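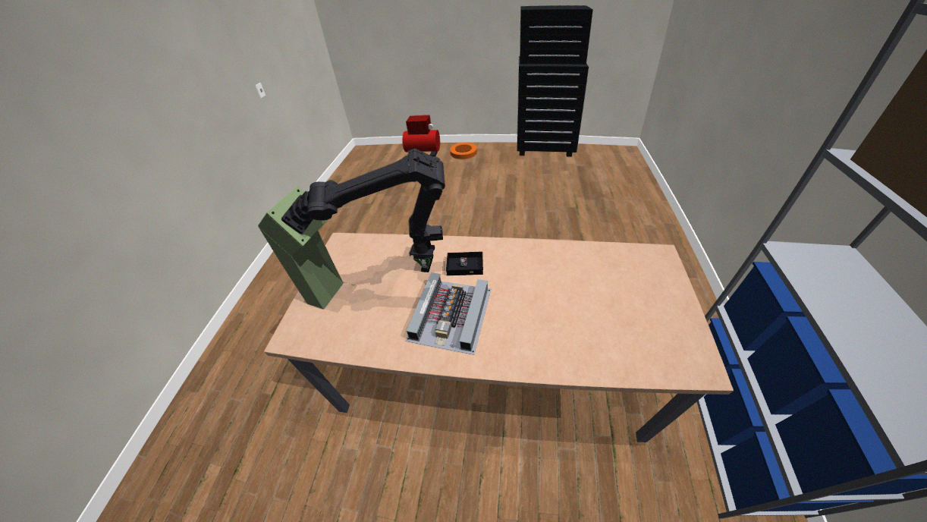
2024-01-08

年明けの仕事は、ルールブックの続きから。休み中に一度も開かないと決めていて、本当に一度も開かなかったので、どこまで書いたか思い出すのに午前中いっぱいかかった。えらいのか、だめなのか。

書いているのは、Driltudachの作業基準書。制御盤まわりの小さな部品をロボットアームで扱うセルの、シミュレーション段階での決まりごとをまとめたものだ。実機の安全規格はちゃんと別にあって、そっちは私みたいな人間が気軽にいじるものではない。私の担当はもっと手前の、「シミュレーターの中だからって何をしてもいいわけじゃないよね」という話のほう。手前の話なのに、去年の終わりで92項目になっていた。増えすぎだと思う。読む人の顔を思い浮かべながら書いていたはずなのに、途中から自分の不安をひとつずつ箇条書きにしていた気がする。

昼前にMathis Vidalさんからメールが来た。Massonの人で、Diltthorpeのラインを見ている。件名が「第3章について」で、もうそれだけでちょっと身構えた。中身はというと、「停止の定義がふたつある」。え、と思って読み返したら、本当にふたつあった。前のほうでは「全関節の速度がゼロになった状態」と書いてあって、後ろのほうでは「動作指令が出ていない状態」と書いてある。ぜんぜん違うじゃないか。指令が出ていなくても、動きの余韻が残っている場合はある。書いたのは同じ人間(私)なのに、書いた時期が違うだけでこうなる。

用語の章を先頭に持ってくることにした。いままで付録に入れていたのだ。付録は読まれない。私だって人の文書の付録は読まない。で、前に持ってきたら、今度は用語の章がやたら長くて、本文にたどり着くまでに疲れる。悩んだ末、本当に間違えると困る言葉だけを前に出して、残りは付録に戻した。前に出したのは七つ。「停止」「待機」「把持」「解放」「接触」「退避」「初期状態」。「初期状態」を入れるかどうかで小一時間迷った。

迷った理由を書いておく。次に迷ったときの自分のために。

初期状態って、みんなわかっているつもりの言葉なのだ。アームがいつもの姿勢で、部品がいつもの場所にあって、はい開始、という。ところがログをさかのぼると、その「いつも」が人によって違う。ある人は部品をトレーに入れてから記録を始めるし、ある人はアームがもう何かをつかんでいるところから始める。どっちも本人の中では初期状態。あとから結果を並べて比べようとすると、開始の条件がばらばらで、何を比べているのかわからなくなる。去年それで一回、大きく時間を溶かした。だから基準書では、初期状態とは「アーム、部品、周辺物の位置がシーン定義ファイルの値と一致し、把持物がない状態」と決めた。途中から始めたいときは「途中開始」という別の名前で呼ぶ。名前を分けるだけで、けっこう揉めなくなると思う。思いたい。 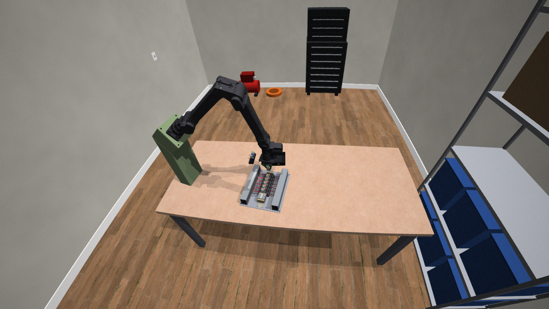

で、その次に手をつけたのが作業台の章。台の上に何を置いていいか、という、字面だけ見ると台所の約束みたいな章なのだけど、ここがいちばん好きだったりする。

いまの案はこう。

一、作業に使わない部品は台の上に出さない。
一、台の上に置く部品は、すべてシーン定義に名前と位置を書く。
一、一時的に直置きした部品も記録に残す。見た目に邪魔でなくても残す。
一、作業に使わない側の台面は、理由なく埋めない。
一、盤の向きを変えたら、向きの値も必ず更新する。見た目で合わせない。

最後のやつは完全に自分への戒め。盤を画面の中でくるっと回して、うん、いい感じ、で保存したことがある。あとで値を見たら小数点以下がずらずら並んでいて、自分でも再現できなかった。マウスで回して気持ちよくなるのは禁止です。回すなら数字で回すこと。

四つめの「埋めない」は、Pascal Texierさんの意見でだいぶ変わった。最初は「空けておくこと」とだけ書いていたのだが、Pascalさんいわく、空けておけと言われると人はいつまで空けておけばいいのかわからなくなって、そのうち置きはじめる、と。たしかに! うちの玄関の棚がまさにそれだ。「何も置かない」と決めた棚に、いまはがきの束と電池と、どこのものかわからない鍵がのっている。だから「理由なく埋めない」にして、埋めるなら理由を変更記録に一行書く、という形にした。一行書くのが面倒だから置かない、というのを狙っている。面倒くささの使い道としてはなかなかいいと思うのだけど、Pascalさんには「書かずに置く人が出るだけでは」と言われた。うーん。それもそう。

午後はずっと隙間の話をしていた。隙間というのは、アームの先端と、その下にあるものとのあいだの距離のこと。近づいて待つときに、どこまで近づいて待っていいのか。

この手の話は、数字をひとつ決めて終わりにしたくなる。先端は対象物からこれだけ離して待機、はい次。でも、対象物の「どこから」離すのかを決めないと、その数字は何の意味もない。盤の底の板からなのか、ダクトの上の縁からなのか、その奥に並んでいる小さな部品のてっぺんからなのか。縁のすぐ上に部品の頭がちょっとだけ出ているような盤だと、縁を基準にした人は部品に当てるし、部品を基準にした人は縁を気にしなくなる。Mathisさんは縁派で、Pascalさんは部品派。私は間に挟まって、お茶を飲みながらうなずく係をしていた。

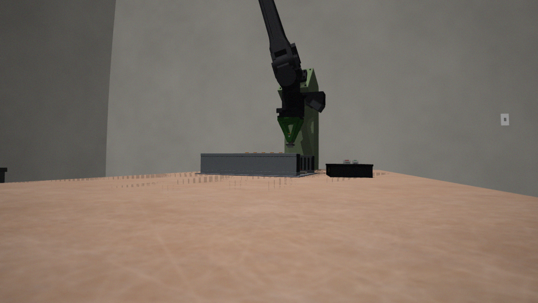
待機位置を横から。先端の下のすきまはこのくらいで見ている。

結局、「進入経路の真下にあるもののうち、いちばん高い点から測る」で落ち着いた。Mathisさんは最初しぶい顔(通話だけど、声がしぶかった)だったのに、「いちばん高い点」をシミュレーター側で自動計算させればいいと気づいたら急に乗り気になって、そこから先は彼がほとんど自分で条文を書いてくれた。ありがたい。ありがたいのだけど、Mathisさんの書く文は一文がとにかく長くて、読み終わるころには最初の主語を忘れている。三つに切らせてもらった。切ったことはまだ言っていない。

真横から見るのを必須にしたのも今日の収穫。いままでは上からの視点だけで確認してよいことになっていた。上から見ると、先端が縁に触れているのか、浮いているのか、まるでわからない。影でだいたいわかるよ、と言う人もいるし、私もだいたい影で見ていた。でも影は光源の位置を変えたら変わる。光源をいじった人が親切に教えてくれるとは限らない(私は教えずにいじったことがあります。すみません)。なので、待機位置の確認は真横の視点で行う、影を距離の判断に使わない、と二行足した。

この「影を使わない」の一行で、Pascalさんがやけに喜んでいた。昔よっぽど嫌な目にあったのだろうか。聞いたら長くなりそうだったので聞かなかった。今度ご飯のときに聞く。

夕方、コーヒーを入れなおして手先の視点の章。手首につけた広角の映像で何を判断していいか、という部分で、去年いちばん後回しにしていたところだ。書き方がわからなくて逃げていた。広角の映像は、あれもこれも一枚に入って便利なぶん、まっすぐなものがまっすぐ見えない。台の縁だって弓みたいに反る。だから位置を測るのには使わせたくない。でも「使うな」とだけ書くと、せっかく見えているものまで見なくなる。そこで、使っていい用途のほうを先に並べることにした。ありなしの確認、向きのおおまかな確認、指が対象の両側に来ているかどうかの確認。長さと距離は不可。

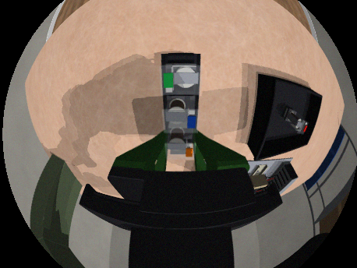 書いてみると、用途を先に並べるやり方は他の章にも使えそうだった。禁止事項から始まる章は、書いているこっちも叱っている気分になって疲れるし、読むほうも同じだろうと思う。ためしに自分で視点を開いて、条文どおりに確認してみた。緑の指が細長い黒いラックの両脇に来ている、これは言っていい。緑、青、オレンジの目印がある、これも言っていい。右の黒い箱に部品がひとつ斜めに入っている、ここまでもいい。じゃあ何度傾いているかというと、それは言っちゃだめ。手前にくる目印ほど小さく見えているけれど、本当に小さいのかも、この映像からは言わない。こうやって声に出しながらやると、線を引く場所がわりとはっきりしてくる。隣の席の人には不審がられたけど、条文の声出し確認、おすすめです。

ついでに、箱の中の部品の向きについても一項足した。もとの案では「箱内の部品は箱の辺と平行に置く」となっていた。きれいだし、成功率も上がるし、つい書きたくなる。でもDiltthorpeの現場で、人が部品を箱に入れるときに辺と平行にそろえてくれるわけがない。ぽいっと入れる。シミュレーターの中だけ部品がお行儀よく並んでいたら、現場に行った途端に困るのは目に見えている。なので「平行配置のみで評価を終えてはならない。斜めの配置を必ず含める」と書き換えた。どのくらいの割合で含めるかは決められなかった。宿題。

割合といえば、試行の回数の話もまだ片づいていない。Dradiserに残っている過去の試行は920回以上あるのだけれど、そのうちのどれが「初期状態」の新しい定義に合うのか、洗い直さないといけない。定義を変えるというのはこういうことで、書くのは一行、後始末は何日分。全部やり直すのは無理なので、古い試行には「旧定義」の札をつけて、新しい結果と混ぜて集計しない、というルールにした。捨てるのはもったいないし、眺めるぶんには役に立つ。混ぜない、だけ守ってもらえればいい。

それと、うまくいかなかった試行を消さないこと。これはもともと入っていた項目だけど、今日、文を強くした。以前は「保存が望ましい」。望ましい、という言い方は、締め切り前にはまったく効かない。「保存する」にした。消したくなる気持ちはよくわかるのだ。アームが変な姿勢でぐにゃっと固まっている記録なんて、人に見せたいものではないし、フォルダの中にあるだけでちょっと気が滅入る。でも、後から来た人がいちばん知りたいのはそこだと思う。うまくいったやつは見ればわかるけど、だめだったやつは残っていないと、同じところで同じようにだめになる。理由の欄もつけて、「不明」と書いてもよいことにした。不明と書けない欄には嘘が集まる。これは前の職場で学んだ。

背景の小物についても少しだけ。壁ぎわの工具キャビネットとか、棚の青い箱とか、作業に関係ないものをどこまで管理するか。最初は関係ないものは自由でいいと思っていたし、自由なほうが作る人も楽しい。ところが、映像を使って学習させたり評価したりする人からすると、背景が勝手に変わるのはかなり迷惑らしい。昨日まであった赤い機械が今日はない、みたいなことがあると、結果が変わった原因の候補がひとつ増える。そこで、背景物も版で管理する、動かすなら版を上げる、見た目のためだけの変更は評価期間中にはしない、とした。楽しみを奪ってごめんね、という気持ちをこめて、評価期間外は自由、とちゃんと明記しておいた。私も棚の箱の色を変えて遊びたいので。

アームの台座の固定についても書きかけたが、これは実機側の文書にかかわるのでやめた。シミュレーターでは台座は何があっても動かない。そういう設定だから。でも本物はボルトで留まっていて、ボルトには締め方があって、点検がある。こちらの文書に中途半端に書くと、それを読んで安心してしまう人が出るかもしれない。「本書は実機の据付および安全に関する文書の代わりにならない」を表紙のすぐ裏に入れた。前からあった文だけど、すごく小さい字で最後のページにいたのだ。そこにいてもしょうがないでしょう。

夜、全体を通しで読んで項目を数えたら、101になっていた。朝より増えている。減らすつもりで始めたのに! ひとつの項目に二つの約束が入っているのを分けていったら、そりゃ増えるのだけど、数字で見るとけっこうこたえる。Mathisさんに送ったら、「分かれていたほうが守ったかどうか丸をつけやすいから、これでいい」と返ってきた。やさしい。そのあとに「ただし第5章は長い」とも書いてあった。

第5章が長いのはわかっている。通信が切れたときの話で、ここは書けば書くほど例外が出てくる。切れたら止まる、まではいい。つながったら勝手に続きをやるのか、人が押すまで待つのか。私は待つ派で、シミュレーターの中でも待たせたい。画面の中で勝手に動きだすのに慣れてしまったら、本物の前に立ったときの感覚までゆるむ気がするからだ。Pascalさんは、夜間にまとめて回すときに毎回止まっていたら朝には何も進んでいない、と言う。それも困る。無人でまとめて回す場合だけ自動再開を認めて、再開した記録には印をつける、という折衷案を置いて今日は終わりにした。たぶん明日また揉める。

Massonの中で回覧が始まるのが3月なので、それまでに図を入れたい。文字ばかりの基準書は、私が読む側だったら三ページで閉じる。待機位置の図と、手先の視点で「言っていいこと、だめなこと」を並べた図があれば、説明文をだいぶ削れると思う。

明日やること。
斜め配置の割合をPascalさんと決める。
Dradiserの古い試行に札をつける、せめて最初のフォルダだけでも。
第5章の自動再開、もう一回話す。
Mathisさんの長い文を三つに切ったことを白状する。
玄関の棚の鍵、何の鍵か調べる。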